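双腕キット「Skeltetti」の中の人と使ってる人に聞いてきた

組み立てはまあ半日。そのあとが長い、という話を先に書いておきます。
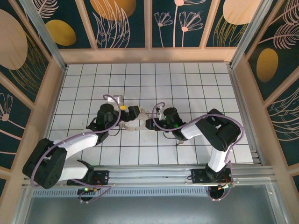

小型アームを2本向かい合わせで使うためのキット、Skeltetti。出しているのはClirkaで、Votsideという遠隔ベンチの貸し出しサービスも同じところがやっています。買う前に触れる、買ったあとも混んでなければ使える、という立て付け。今回はClirkaでキットの設計とサポートを両方見ているマニカンダン・テヴァル(Manikandan Thevar)さんと、11月から自分の工房で使い込んでいるテオフィラス・オセイ(Theophilus Osei)さんに話を聞きました。場所はPettigrewのClirka作業場。録音が途中で一回止まっていて、そこはメモから起こしてます。細かい言い回しが違っていたらすみません。

テヴァルさん、会うなりレールの話。挨拶もそこそこに。

「最初に皆さん聞くのがアームの力なんですよ。何グラム持てますか、って。でもサポートに来る問い合わせはほとんどレールと台座です。ネジが緩んでる。片方だけ緩んでる。で、本人は学習がうまくいかないと思ってる」

アルミのレールに黒い取付板を留めて、そこからアームを立てる。Skeltettiの基本はそれだけです。台座の間隔は出荷時の推奨が355ミリ。動かせるけど、動かしたら校正はやり直し。説明書にも太字で書いてあるのに読まれない、と。

「読まれないですねえ。太字にしたら余計読まれなくなった気がする。広告に見えるのかな」

なんで355なのか。もっとキリのいい数字にできなかったのか聞いてみた。

「できました。試作は別の寸法だったんです。ただ、真ん中で手先どうしを突き合わせるとき、肘が変な畳み方になる。片方の肩が外に逃げちゃう。少しずつ詰めていって、ケーブルが突っ張らないところで止めたのがその値です。計算で出した数字だったら格好よかったんですけど、まあ手で詰めました」

オセイさんが横から。「うちは間隔変えてる」

「変えてるの?」

「変えてる。言ってなかった?」

言ってなかったらしい。しばらく二人でその話。オセイさんの工房は時計の革ベルトの縫製と補修が本業で、Skeltettiには小さい部品の仕分けと、治具への受け渡しをやらせたいそうです。扱うものが細長いので間隔を広めに取っている、とのこと。サポート対象からは外れますよね、と聞いたらテヴァルさんは首をかしげて、

「外れはしないです。ただ、こっちで再現できないんですよ。Votsideのベンチは全部同じ間隔で組んであるので。うちで動いてオセイさんのところで動かないとき、間隔のせいかどうか切り分けるのに一往復よけいにかかる」

「一往復で済んだことないけどね」とオセイさん。

受け渡しの話。双腕キットを買う人がいちばんやりたがって、いちばん挫折するのが手から手への持ち替えだそうです。

「右が持ってる、左が迎えに行く、左がつかむ、右が離す。文章にすると四つ。つかむと離すの間がね、いつもここ」とテヴァルさん。「両方つかんでる時間があるわけです。そこで片方がちょっとでも動くと、もう片方が引っ張られる。サーボは頑張っちゃうんですよ。頑張らなくていいのに。で、熱を持つ」

オセイさんのところは最初の週にまさにそれをやった。つかみ合ったまま席を外して、戻ったら片側が保護で止まっていた。

「焦げた臭いとかはしなかった。ただ止まってた。電源を入れ直したら戻ったけど、気持ち悪くて、その日はもう触らなかったな」

保護がかかる条件は設定で変えられるのかというと、変えられます。変えられるけど緩める方向には限度がある。ここはClirka側で固定しているそうです。オセイさんは緩めたい派。テヴァルさんは絶対に緩めさせたくない派。この件は合意なし。

教示のしかたについて。人が操縦して動きを記録し、その記録で学習させる、という流れはほかの小型アームと同じです。何回くらい記録すれば使えるようになるのか、これは読者からいちばん来そうな質問なので聞きました。

「目安としては200回と書いています。簡単な受け渡し一種類で、物の位置をちゃんと散らして200」

オセイさんは?

「足りなかった」

即答。

「いや、違うか。足りてたのかもしれない。最初の200を全部捨てたから。置き場所が毎回ほとんど同じだったんだよね、自分では散らしてるつもりで。あとから記録を並べて見たら、笑うくらい同じとこに置いてる。手癖。で、取り直した200で動くようになった」

「それは足りてますね」

「足りてる。でも私の手は400回分くらい疲れてる」

テヴァルさんによると、この手癖問題は本当に多いらしいです。対策としてタイル模様の床を使うよう勧めている。白いタイルに細い黒い目地、あれはインテリアのつもりで選んだものでもあるけど、置く場所を決めるのにちょうどいい。きのうは手前の列、きょうは奥の列、という具合に散らせる。目地の線の上に置く回も混ぜる。

「混ぜないと、目地の上に来たときだけ取れなくなるんです。以外とそういうところを見てるんですよ、カメラは」

囲いの壁紙についても聞いた。Clirkaの展示やVotsideのベンチを見た人ならわかると思うんですが、壁に柄がある。花とか、丸とか。深い青緑にピンクの線画。ロボットの作業台にしてはずいぶん派手です。

「よく言われます。無地のパネルもありますよ。無地のほうが学習は楽です、そりゃ楽です。ただ無地で練習して、家に持って帰って本棚の前に置いたら動かない、とゆう相談が続いた時期があって。だったら最初から背景に何かあったほうがいい。柄は差し替えられます。差し替えて取るのがいちばんいい」

「うちは差し替えてない」とオセイさん。

「差し替えてください」

「面倒なんだよ、角の柱のところが。爪が引っかかる」

これは取材後に自分でも試させてもらいました。確かに引っかかる。アルミの角柱の溝にパネルを上から落とし込むんですが、奥の角でつっかえる。慣れればいけるのかもしれない。テヴァルさんは片手でやってました。腹立つ。

ケーブルの話も長かった。薄紫のやつです。アームに沿わせて白いクリップで留める方式で、外装の中には通していない。見た目のためには中を通したほうがすっきりするはずですが。

「中を通すと、断線したとき全部バラすことになるでしょう。家で使う人に全部バラせとは言えない。外なら一本替えて終わり。あと、外にあるとたるみが見えるんです。たるみすぎてたら次に何が起きるか想像がつく」

次に何が起きるか。

「もう一本のアームの指がひっかける」

オセイさん、うなずく。やったんですねと聞いたら「やった」。たるみを減らせばいいかというと、減らすと今度は手首をひねり切ったところで引っ張られる。なので手首の上で弧を描くくらいの余裕を残して、そこから根元までは留める。留める位置は説明書に図があるけど、図どおりだとオセイさんの広い間隔では合わない。結局、自分で全姿勢を手で動かして確かめたそうです。

「電源切って、手でぐるぐる。端から端まで。地味だけど、あれやってから引っかけてない。テヴァルさんに言われてやった。言われる前にやればよかった」

クリップは割れやすい。これは私の意見ではなくオセイさんの意見ですが、テヴァルさんも否定しなかったので書きます。予備は袋に入ってるものの、寒い部屋だと取り付けるときにパキッといく。材料を変える予定は「検討はしてます」。この手の返事は記事に書いても書かなくても同じような気がするけど、いちおう。

Votsideのほう。

遠隔でベンチを借りて、自宅から操縦したり、学習させたものを流し込んで動かしたりできるサービスです。一枠60分。延長なし。ここに不満がある人は多いと思う。私もあった。取材前に一枠借りてみて、接続と校正の確認をしているうちに残りがだいぶ減っていて、肝心の受け渡しはほとんど試せずに終了。

「校正の確認は飛ばせるんですよ」

え、そうなんですか。

「前の人が正常終了していれば飛ばせます。画面の右上に小さく出てます」

小さく。

「小さいですね。すみません。大きくします」

オセイさんはVotsideをどう使っているかというと、買う前の試用のときと、あと今も月に何度か。自分の手元で動いたものをベンチに流して、よそでも動くか確かめる用。間隔が違うのでそのままでは動かない。それはわかったうえで、どのくらい崩れるかを見ているんだそうです。

「完全にだめになるときと、惜しいときがある。惜しいときは、だいたい記録の散らし方がよかったとき。だめなときは手癖で取ったとき。成績表みたいなもんだね。見たくないけど見る」

テヴァルさんはこの使い方を知らなかったようで、メモを取っていました。サポートの人がメモを取る側になってるのがちょっと面白かった。

画面の遅れについて。遠隔操縦なので遅れはあります。回線しだい。Clirkaは数値を公表していなくて、聞いたけど出してもらえず。体感では、つかむまでは平気、離すときに怖い。相手の手がもうつかんでいるのか、画面で判断しきれない。細かい話をすると、指の先と先がほとんど触れるくらい近づいたところで奥行きがわからなくなるんです。上からの視点と横からの視点を切り替えられるものの、切り替えている間に手元がお留守になる。

「二つ並べて出せるようにしてほしい」と言ったら、

「並べると帯域が、あー、でも、そうですね。低い解像度でよければ」

よければ、の続きはなし。期待しないで待ちます。

ここで録音が止まってました。以下しばらくメモ。

・左右の指は別の形のものを付けられる。片方を白い細い指、もう片方を小ぶりの黒いグリッパ、みたいな組み合わせもあり。テヴァルさんは左右別派。受け取る側と渡す側で役割を固定するなら別のほうが楽
・オセイさんは左右同じ派。役割を固定したくない。あと予備部品を一種類で済ませたい
・黒い指と黒い部品の組み合わせはカメラで見分けにくい。これは両者一致
・掃除。指先の粉。革の粉がすごい。乾いた布で拭く、アルコールはだめと言われたがオセイさんは使っている(だめです)
・基板むき出し問題

最後のだけ録音が復活していたので、ちゃんと書きます。台座のそばに制御用の小さい基板が出ていて、配線も見えている。初めて組む人は不安になると思う。カバーはないのか。

「別売りです」

別売り。

「言い訳をすると、最初は付けてたんですよ。そうするとランプが見えない。サポートで『基板のランプ、何色ですか』って聞くと、皆さんカバーを外すところから始まる。外したら戻さない。じゃあ最初からないほうが、と」

透明なカバーにすればいいのでは。

「……それは社内でも言われてます」

オセイさんの工房ではお菓子の空き箱のふたをかぶせている。放熱が心配だとテヴァルさんは渋い顔。穴は開けたと主張するオセイさん。何個開けたのかまでは聞いてません。

アーム本体のランプについても少し。手首のところの緑の小さいやつ。あれは通電と通信の両方を兼ねていて、点いていれば少なくとも手先までは信号が届いている。消えていたら、まず手首の手前のコネクタ。次に根元。サーボの故障を疑うのはその後でいい。問い合わせの前にここだけ見てほしい、というのがテヴァルさんからのお願いです。

「コネクタを一回抜いて挿す。それで直ったら連絡はいらないです。いや、連絡くれてもいいです、記録になるので。でも急ぎじゃないです」

組み立てについても聞いておきたかったので、駆け足で。オセイさんはほぼ一人で組んだそうです。途中まで順調、サーボの番号の割り当てでつまずいた。左右のアームで同じ番号を振ってしまって、片方を動かすともう片方も動く。

「鏡みたいに同時に動いて、きれいだなと思った。きれいだなと思ってから、これはまずいなと思った」

今の版の手順書では、割り当てが終わるまで左右を同時につながない順番に直っています。古い手順書で組んでいる人は、サイトから新しいのを落としてください。表紙の色が同じで見分けがつかないので、中の目次に「片腕ずつ」とあるかどうか。

道具は六角レンチが付属。ドライバーは付いてこない。なぜ。

「皆さん持ってるので」

オセイさんは持ってるに決まってる。工房だから。私は合うやつがなくて買いに行きました。ここは付けてほしい。

向いてる人、向いてない人。記事の都合で必ず聞くことにしている質問です。

テヴァルさんはしばらく考えて、「すぐに仕事をさせたい人には、すすめてないです」。売る側がそれを言うのか、と思ったけど続きがあった。「片づけとか梱包とか、明日から任せたいという相談が来るんですね。そういうときは断ってます。記録を取って、だめで、取り直して、というのに付き合える人。小さいキューブを渡して受け取るだけで一晩つぶせる人」

オセイさんの答えは逆。

「私は仕事をさせたくて買った。今もさせてる途中。全部は任せてないよ。金具の向きをそろえて治具に渡すところだけ。遅いよ、私がやったほうが速い。ただ私がほかのことをしてる間もやってる。そこは助かってる。見に行くと三つにひとつは落としてるけど」

三つにひとつは多い。

「多いね。前はもっと落としてた」

落としたものはどうするのか。トレーの中に落ちるようにしてあるので、あとで拾って戻すだけだそうです。床に転がらないよう囲いの中で完結させているのがポイントで、そこはキットの三方の壁がそのまま役に立っていると。手前は開いている。手前に転がったら諦める。

値段の話はしないでほしいと言われたので(年明けに改定が入る予定とのこと)、書きません。サイトを見てください。Votsideの枠料金は当面そのまま。キット購入者への無料枠も継続。ただし年末年始はベンチを止めて清掃と部品交換に入るので、予約画面に空きが出ないのは故障ではないです。

次に何を出すのかも聞いたものの、二人とも話がばらばらで。テヴァルさんはレールを長くした版の話をしたがり、オセイさんは指だけ売ってくれと言い、テヴァルさんが指はもう売ってると言い、オセイさんが知らなかったと言い、サイトのどこだという話になって、その場でスマホで探してました。部品のページのいちばん下。ケーブルのさらに下。見つけにくい。

帰りぎわ、展示用のベンチで受け渡しを一回見せてもらいました。結果は書かないでおこうかとも思ったんですが、一回目は渡せて、二回目はつかむ前に離しました。テヴァルさんは「二回目を動画に撮ってほしい、どのタイミングで離したか見たい」と。撮ってませんでした、すみません。

補足。
本文中のサーボ番号の手順、古い版を使っている方はサポートに頼めばPDFを送ってもらえるそうです。問い合わせのときは台座の間隔を変えたかどうかを必ず書くこと。オセイさんみたいに黙っていると一往復増えます。

更新:2025年12月29日。アルコールの件、公開時に「可」と書いていましたが「不可」が正しいです。直しました。クリップの予備の数についても質問をもらっていますが、確認中。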